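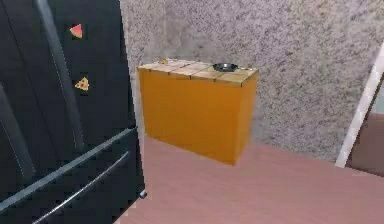 Khurram Minhas wrote to me after trying the first version and said that whoever drove the arm in the fridge episodes clearly hated the freezer drawer, and could the README please admit it. Fair enough, I do hate the freezer drawer. More on that further down.

Hombridge Kitchen Demos, README

So, what you've got in this download is a set of kitchen tasks in simulation, every one of them driven by a person (me, mostly in December, mostly after tea) using a hand controller. No scripted motions and no planner filling in the dull parts. If the arm dithers in front of a door, that was me dithering.

I made it because I wanted demonstrations with the mess left in. Lots of sets I'd tried were so tidy that a policy trained on them fell to bits the moment it missed a handle by a whisker. I wanted to see what happens if you show it the misses and the second goes too!

What's in it

There are 2000 episodes spread over 9 tasks. The tasks are opening and closing the fridge doors, pulling out the freezer drawer and pushing it back, moving a pan along a worktop, lifting a pan and setting it down again, and a few that string two of those together. The full list with the exact wording of each instruction is in tasks.txt. Please use that wording if you can, as I changed my mind over a few of them and the old names still turn up in the odd folder (sorry, I'll get to it).

Each episode folder has the camera frames, the joint positions, the gripper state, what I was telling the arm to do at each step, and a short notes file. Some notes files are blank. Some are just me grumbling.

How I drove it

The controller is an Ollent, the one-handed sort with a squeeze trigger for the gripper. You hold the side button and the arm follows your hand; let go and it stays put while you shuffle your elbow somewhere more comfortable. That's the clutch flag in the data, and you'll see it flick on and off a lot. When the clutch is off the commands repeat the last value, so either drop those steps or teach your loader about them. I drop them.

I drove from the camera view and nothing else, with no peeking from a free camera. It's slower, and it makes you reach for things rather cautiously, but it felt wrong to show the robot a task using a view it would never get.

Rooms and looks

The kitchens come out of Kazmi, my little scene shuffler. It swaps wall and floor surfaces, cabinet colours and where the furniture goes, so you can get a speckled grey wall with an orange cabinet and a pinkish floor in the one room. Tasteful they are not. Fridge magnets are dressing, and none of the tasks asks you to touch one. Small bits on the worktop are the same unless the instruction mentions them.

Rendering is on the soft side. I kept it light so the view wouldn't lag behind my hand, and I never went back to re-render the lot at a higher setting. You could, the joint logs are all there.

The freezer drawer

Right. The drawer handle is a long bar, and the bit I kept getting wrong was the angle of the wrist. Come in slightly twisted and the fingers slide along the bar instead of closing on it. Khurram's advice was to line up well back from the handle, let go of the clutch, have a breath, then go straight in, and my later episodes are loads better for it. The early ones are still in there. They're marked "early" in the notes file if you want to leave them out, though my own runs did a bit better with them in.

Failed episodes

I've kept 70 episodes that ended without the task done. They live in the failed folder and aren't part of the main count. I'd love to hear if anyone finds a good use for them.

Splits

Train and test are split by room, so no test kitchen turns up in training. I also set aside 4 rooms that neither split touches, for checking things right at the end. Please don't tune on those!

Loading it

There's a reader in the tools folder that works with Skandum, and a plain one that only needs NumPy. The plain one is slow with frames but it's easy to follow. If a folder won't load, check that the frame count matches the step count before you write to me, as a half-finished download is the usual culprit.

Known niggles

The gripper value runs from closed to open in the later episodes and the other way round in the first batch. The reader flips it for you; if you roll your own, look at the version line in the notes file. A couple of rooms have a worktop that's a touch too high for the arm to reach the back edge comfortably, and you can tell from how odd the elbow looks.

If you record your own drawer episodes, send them over. I'd be very happy never to do another one.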